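# Learning to Write Letters Again

My aunt Brenda Bustos wrote me 67 letters between the year I left for college and the September she moved in with my mother, and I answered maybe a third of them. I've been thinking about that a lot this spring.

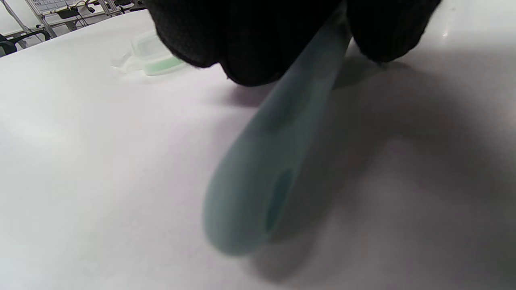
So I've started writing letters, real ones, on paper, with stamps (and oh, my poor handwriting!). The first went to my old neighbor Danilo Mercado, who moved two states away and still asks after my tomatoes, and it took me 2 evenings and a whole pot of tea to fill a single page. I had forgotten how slow it is, and how you end up telling people the small stuff, like what you had for lunch, or a black knit glove wrapped around something long and pale green, the sort of soft gray-green my aunt liked for her envelopes. She'd have put that in a letter without blinking. She once gave me a page and a half on a neighbor's new curtains, and I'd give a lot to read it again.

Danilo wrote back in nine days, by the way, four pages, both sides. I owe him one now, and my cousin too, and I'm nearly out of stamps.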